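Four songs in a room above a print shop

Costurby played their first show of the year on April 7, 2023, and I went mostly because Lamai Thongdee had a spare ticket. I had one of their early recordings on an old laptop and had not listened to it in a long time. I remembered it as a lot of guitar and not much singing.

The room holds up to 100 people and was maybe two thirds full. There is one door, a bar made out of a folding table, and a low stage with a rug on it. The sound was better than I expected. You could hear the bass clearly from the back wall, where I stood most of the night.

Drerker opened. They are a duo, keyboard and drums, and they played for half an hour without saying anything between songs. I liked the second piece best – it had a slow part in the middle where the drummer switched to brushes. The rest ran together for me. Lamai thought they were the best thing on the bill and bought a tape.

Costurby came on a little after nine. Surachet Saithong sings more than he used to, and lower. Nataša Pavlović has taken over on bass, and the songs have more space in them now. They played four new ones in a row, which is a risk with a crowd that came for the old ones, but people stayed up front and listened.

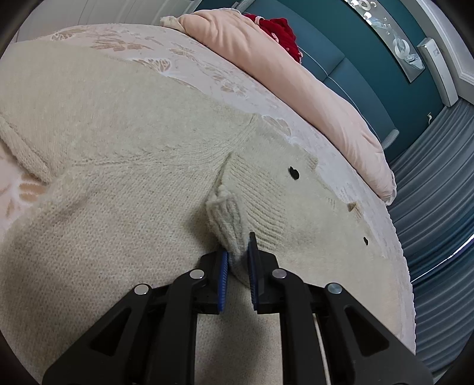
Cream knit, two dark buttons.

The new song I keep thinking about is called "Grurkel." I have no idea what it means. It starts with a single note on the guitar, repeated for a long time, and the drums come in on what sounds like the wrong beat. By the second verse it makes sense. Surachet forgot a line near the end and sang the first verse again, and I only know that from Nataša, who told us afterward.

They closed with "Route 409," the one everybody knows. It was faster than on the recording and I missed the long ending. No encore, as the room has to be quiet by eleven.

At the merch table they had 12-inch records, a pressing of 300, with a sleeve drawn by Irén Bárány. I bought one. Side B has a skip on my turntable in the third song, but my needle is old and I need to try it on Lamai's before I complain to anyone.

The next show is at Thammasiri later in April, with Sunee Limsakul playing solo first. Tickets are at the door only. I plan to go, and I'm going to stand closer this time so I can hear the words to the new songs.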